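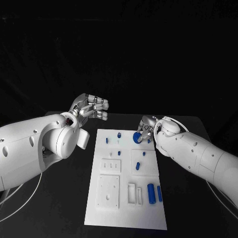 White board on the dark table

White melamine board – what do I do about the raw edges?

Posted by sendorside_flat

I'm putting a shelf into an alcove next to the stove in a rental. I bought a white melamine board and had it cut at the store, so two of the edges are bare chipboard. The alcove is 944 mm wide. The store only had iron-on edging in oak. Can I just paint the edges, or will they swell up from the steam? The shelf needs to hold plates and a couple of pans.

Krumina_K

Painting works if you seal it first. Raw chipboard soaks up paint, so brush on wood glue thinned with a little water, let it dry, sand with 300 grit and do it again. Then primer and two coats of enamel. Near a stove I would still use edging. You can order white iron-on tape in 10 meter rolls, and that leaves plenty for mistakes. Iron on medium, no steam, press it down with a block of wood and trim it when it's cool.

Check your width at the back of the alcove as well as the front. Take 3 mm off the smaller number or you will scrape the walls getting it in.

poltska

Edging, not paint. Mine got painted in August and was chipping by the winter.

Senum22

You didn't say what is holding it up. For plates and pans at that span I'd put a batten along the back wall as well as the two sides – chipboard sags. Ask the landlord before you drill. Silicone along the back edge keeps spills out.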